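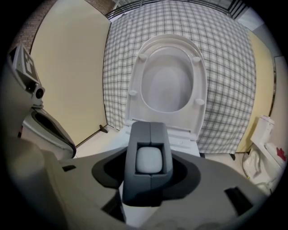

Page last changed 26th April

Figure 2. Gray gripper finger with a pale, rounded square pad near its top.

3. Where invented places come from

3.1 Borrowed streets

What a pleasure it was to read the Clerton letters! The novelists who answered our call wrote at length (one reply ran to 7 pages, with a hand-drawn map of a harbor), and nearly all of them wanted to talk about streets before they talked about plot. We had asked how a made-up town gets its shape. We expected to hear about research trips and old atlases, and there was some of that, but the richest answers went back to places the writers had lived in as children and had never seen again.

Angelica Tagle's Plodavel novels are our main case. Plodavel has a steep market street, a river on the wrong side of the church, and a bakery that moves between the first book and the second without any of the characters noticing. Tagle told us the hill comes from one childhood town and the river from another, and that she didn't know she had joined them until she drew the place for a reader. We find this wonderful, and also useful, as it gives us a way to read the moving bakery. When the story is close to home and family, the shop sits at the foot of the hill. When a stranger arrives, it is up by the church.

The same thing happens on a smaller scale in Valcárcel, the mountain village of her two later books. Three scenes there are set in a kitchen whose window looks out on a different view each time. An editor might call that a slip. We think the window follows the person telling the story, and the early drafts back us up: the views were changed on purpose between the second draft and the third.

3.2 Names

Place names behaved differently. Tagle picks them by ear, often late, and Plodavel was called Nonix for most of its first draft. The change came in May, after she had read the opening chapter aloud and stumbled on the x in every other line. We return to reading aloud in Section 4, where the drafts are compared line by line.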